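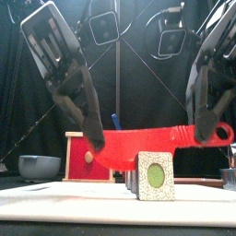
Sallus Institute, Department of Applied Automation, Gripper Evaluation Group

Section 4. Two-arm holding trial

4.1 Purpose

This section sets out how to compare two sets of gripper fingers on a task that requires both arms to hold one long object clear of the table. It applies to the Dudek bench only. Users of the Tranden bench should refer to Section 6, as the mounting height and the controller menus differ.

The standard object for this trial is the red plastic piece with the ribbed handle and the ring at one end. Its two ends are of different shape and width, so the left and right grippers do not close on the same form. Results obtained with straight rods or tubes are recorded on a separate sheet and must not be entered here.

4.2 Before starting

1. Confirm that the emergency stop is within reach of the operator and that a second member of staff is present.
2. Fit the finger set under trial to both arms. Mixed sets are not permitted in this section.
3. Check each rubber pad for cuts or lifting edges. Replace a worn pad before the trial and enter the change in the bench log.
4. Lay the white board flat on the table and place the set objects on and beside it according to the layout card.
5. Open the Zalley control panel and load the profile named HOLD 2.
6. Check that both camera views are live and that no cable hangs across either lens.

Note: The layout card was revised in July. Earlier copies show the bowl on the opposite side and should be destroyed.

4.3 Procedure

1. Bring both arms to the ready position at low speed.
2. Close the left gripper on the wide, curved end of the piece. The piece should be pinched near its outer end, with the curve dipping downwards.
3. Close the right gripper on the handle, close to the ribs and clear of the ring.
4. Raise both arms together until the piece is clear of every object on the table. The lowest point is the underside of the curved end; judge clearance from there.
5. Hold for 93 seconds. Do not adjust the grip force during this period.
6. Record any slip, turn or sag at either end, using the codes in Table 4.
7. Lower both arms together and open the right gripper first.
8. Repeat until the required number of holds has been completed for the finger set.

Caution: Do not move one arm alone while both grippers are closed. The piece will bend, and the load will pass to the finger linkages.

Caution: Keep hands out of the space between the arms whenever the drives are live, including during a hold.

4.4 Grip force

The starting value for both grippers is 635 on the controller scale. The value may be lowered in steps until slip is recorded, but it must not exceed 1,000 with rubber pads fitted. Both sets of fingers are to be tested at the same values. Where one set requires a higher value than the other to complete the hold, enter both figures and leave the remarks column for the operator's own observations.

4.5 If the piece turns in the grip

Turning usually begins at the handle. Stop the hold, lower both arms and move the right gripper nearer to the ribs. If turning continues, check that the finger links close evenly, then run the alignment routine in Section 3. A hold stopped for this reason is entered as incomplete and is not repeated under the same number.

Questions on the procedure should be addressed to Jolanta Adamczyk. Replacement pads and finger sets are issued by Teófilo Escobar against a signed request.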